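Section 3: Oiling and Caring for Your Zeswood Table Top 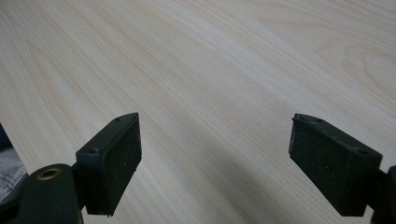

3.1 Before you open the can

Hi again! If you've made it to this section, your legs are bolted on and the table is standing up by itself, so the hard part is over. What follows is the way I do it in my own shop, after years of doing it several worse ways.

You'll need the following:

- the can of Prikoneck hard oil that came in the box (500 ml, enough for two coats and touch-ups)
- cotton rags with no lint, old T-shirts are great
- one white non-scratch pad
- fine sandpaper, 240 grit
- gloves, if you don't want to smell like a boat for two days
- a metal bucket of water with a lid

Note: If you ordered the lacquered version, skip to 3.5. Oil won't soak into lacquer, it'll just sit there and be sticky and you'll be mad at me.

CAUTION: Oily rags can heat up and catch fire all by themselves, even hours after you've gone to bed. I mean this one. Put used rags in the bucket of water as you finish with them, or lay them out flat and single outdoors until they're stiff. Never wad them up in the trash.

3.2 Getting the surface ready

1. Open a window. The oil smells kind of nice at first and then it really doesn't.

2. Run your palm over the whole top with your eyes closed. You'll find rough spots that way that you'd never see.

3. Sand those spots lightly, always along the grain. Where the lines swing around in a curve, follow the general direction of the board and don't try to chase the curve. I used to chase it and got little swirl marks that only showed up after the oil went on (of course).

4. Vacuum off the dust with the brush attachment, then wipe with a barely damp rag. Let the top dry completely.

5. Stir the oil with a flat stick. Don't shake it, you'll get bubbles.

3.3 First coat

1. Try a dab on the underside first and leave it overnight. Light woods go warmer and a bit yellower with oil, and some people love that and some people call me up. If you don't like it, write to us before you go any further and we'll swap your can for the white-tinted one, part number 724.

2. Pour a puddle the size of a pancake in the middle of the top and spread it out with a rag. Go thin! Everyone puts on too much, me included.

3. Do the edges and the end grain next. End grain is thirsty, so go over it twice.

4. Wait 10 minutes.

5. Wipe off everything that hasn't soaked in, using a clean rag. Then wipe again with another one. The top should feel almost dry to your hand. Shiny patches are leftover oil, and they'll turn gummy if you leave them.

6. Rags in the bucket. Lid on.

7. Let it sit overnight, longer if your room is chilly. I once did a table in February in an unheated garage and it was still tacky when the customer came for it.

3.4 Second coat

1. Rub the whole top with the white pad, light pressure, along the grain. It'll feel a little fuzzy before you do this, which is normal.

2. Wipe off the dust and repeat 3.3, steps 2 to 6. You'll use a lot less oil this time.

3. Keep water and hot dishes off the table for a week. Careful eating is fine after a couple of days, with a placemat.

Note: My business partner Stanisława Kalinowski likes a third coat on kitchen tables. I think two is plenty, but she has three kids and I have a cat, so take your pick.

3.5 Day to day

Wipe up spills when they happen, especially red wine, coffee and anything with turmeric in it. A damp cloth with a drop of dish soap is all the cleaner you need. Skip the spray polish.

For white rings on an oiled top, let the spot dry out for a day, rub it with the white pad and a tiny bit of oil, then buff. On lacquer, please don't sand anything, just send us a picture and we'll talk it through.

CAUTION: No steam mops, no ammonia, no scouring powder on either finish.

Re-oil when water stops beading up. For most people that's once a year.

Zoia Prokopenko, Zeswood
Section last revised November 17, 2018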